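Retail Notes > Newsletter > Stores

The pop-up that refused to close

4 min read

Back in January, Dustetti signed a short lease on a narrow storefront in Clevum, the old market district that most brands its size had written off. The linen label had sold online only for its whole life, and the plan was modest: a few racks, one fitting room, out by spring. It's August and the lights are still on!

I finally got over there last week and I can see why. The space is 1,317 square feet, small by any chain's standard, and it feels like a shop run by people who enjoy having customers in the room. You can try on a shirt in three fabrics, get the sleeves pinned while you wait, and have the finished thing mailed to you. Very little stock goes home in a bag. Afshin Karimi, who runs stores for the company (until last winter, a job with no stores in it), told me the back room holds 242 pieces and that he'd happily go lower.

"People come in to touch the fabric," he said. "If they order on the train home, great, that's a sale and I don't care which column it goes in."

I love that answer, and it isn't how a lot of online brands talk about their first lease. Many still grade a store on what the register takes, then wonder why it looks so weak next to the website. Dustetti counts orders shipped to nearby ZIP codes too. Since opening, it has picked up 1,637 first-time buyers in those ZIP codes, and Karimi says they return fewer items than web customers elsewhere. He puts that down to sizing, mostly. Sleeve length was the big complaint online.

The landlord deserves a little credit as well. Dundwood owns most of the block and has been offering leases with a lower base rent plus a share of sales, with a break option after six months. That's how the bakery two doors down got in, and the Safavi grocery on the corner, which took over a former bank branch and kept the teller windows as a deli counter (go see it, it's wonderful).
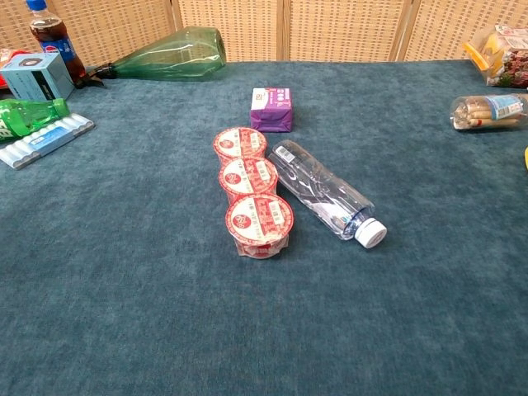
Dessert cups with red-and-white lids.

Abbas Heydari, who handles leasing at Dundwood, says foot traffic on Saturdays is up to 55 percent higher than it was before the new tenants arrived. I'd like to see a full year of that before getting carried away, and the shared-sales model does get trickier when half the orders happen on a phone somewhere else. Heydari admits they're still working out the wording on that one.

Dustetti has now extended through next summer and is looking at a second location, a bit bigger, with two fitting rooms this time. Karimi wouldn't tell me where. I did ask twice.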